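Snacks on a long walk: what do you all actually carry?
Walking and Camping > Food and Drink

pennyfarthing_jo
Right, I need some sense talked into me. A group of us are doing the Clenberg round in May, 60 miles over four days, and I've been put in charge of snacks. Breakfasts and evening meals are sorted because we're stopping at bunkhouses, so this is purely the stuff you eat on the move.

My instinct is to go for crisps, and loads of them. My brother-in-law thinks this is madness and wants everyone on nuts and those date bars that taste like a doormat. Who's right?

mudlark77
Your brother-in-law, sorry. Crisps are mostly air. You'll fill half a rucksack and have nothing to show for it by lunch on day one. Nuts, dried apricots, a lump of hard cheese. Done.

Tobes_on_tour
Disagree with mudlark! I've done plenty of four-dayers and the thing I crave every single time is salt and crunch. I had a bag of nuts on the Solgate path last year and by the third day I couldn't look at them (gave the lot to a man with a spaniel). Crisps got eaten every time. Food you don't eat weighs exactly the same as food you do.

And you can squash them! Pinhole in the corner of the bag, press the air out, bit of tape over the hole. They turn to crumbs but you just tip them in a wrap with some cheese.

mudlark77
Crisp crumbs in a wrap. I've heard it all now.

Tobes_on_tour
Don't knock it.

pennyfarthing_jo
I'm knocking nothing, that sounds brilliant.

OK so the other half of my question is how to share it all out. Last time we did this everyone bought their own and we ended up with nine malt loaves between us and no chocolate. This time I'm buying the lot and sorting it at home into boxes, then people pick from them the night before we set off. 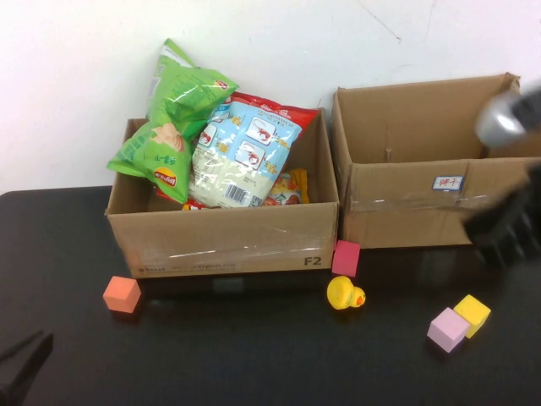

How I'd sort the boxes

One for salty and one for sweet is as far as I've got. I've gone for ordinary cardboard boxes, the kind parcels come in, with a tall bag of Lay's in one so the salty faction can relax. Would you split by day instead? I can see arguments both ways and I've changed my mind twice since tea.

vlastimil_vavra
Hello, Vlastimil Vávra here, I walk with a club and we have argued about this for years. Split by person, please, never by day. If you split by day, the person carrying day four carries it the whole way and complains the whole way. With one bag each, everyone gets lighter at the same speed. Also let people swap. Swapping is half the fun of the evening.

Mudlark is right about cheese. Tobes is right about salt. I take both, and a small bottle of plum brandy that we don't discuss.

mudlark77
Now we're talking.

heather_and_bracken
Can I put in a word for weighing things? I know it sounds joyless but I put my snacks on the kitchen scales before the Pusero trip and they came to 2,966 grams. Nearly three kilos of nibbles! For one person! I took out the jar of peanut butter and felt a lot better about the hills.

pennyfarthing_jo
Three kilos, crikey. What did you have left at the end?

heather_and_bracken
Half of it, even without the jar. I wildly overestimate how hungry I'll be and then there's always a café. There's a good one at the Šťastný farm on your route if it's still open, does a huge cheese scone. I'd plan your second day around it.

Tobes_on_tour
Seconding the scone. Get there before 3pm, they run out.

mudlark77
They closed, didn't they? I walked past in the autumn and the shutters were down.

Tobes_on_tour
They're always shut midweek once the clocks go back. Ring first, Jo.

pennyfarthing_jo
Will do. We'd be coming through on the Saturday so fingers crossed.

One more and then I'll leave you all in peace: chocolate. Last time it melted all over a map and we had to guess a whole valley. Is there anything sweet that survives a warm day?

heather_and_bracken
Flapjack. Home-made, with too much golden syrup, cut small and wrapped in greaseproof. Bakes in half an hour and it'll take any amount of sitting on.

mudlark77
Jelly babies. Fruit pastilles. Anything but flapjack, it glues your teeth together and you need a pint of water after each bit.

heather_and_bracken
You've been eating bad flapjack.

vlastimil_vavra
Chocolate with a biscuit inside, in the middle of the bag, wrapped in your spare jumper. It stays cool enough until the afternoon. Eat it at the first stop if you are worried.

mudlark77
And what's the budget, Jo? You've not said.

pennyfarthing_jo
We've got £137 in the kitty, but that's got to cover the taxi back to the station too, so snacks will have to be some way under. I'm going by person, like Vlastimil said, with cheese for anyone who wants it. Crisps are staying. I'll do a practice batch of flapjack this weekend, heather, could you post your recipe?

heather_and_bracken
Course! Will dig it out after work and put it in the recipes bit.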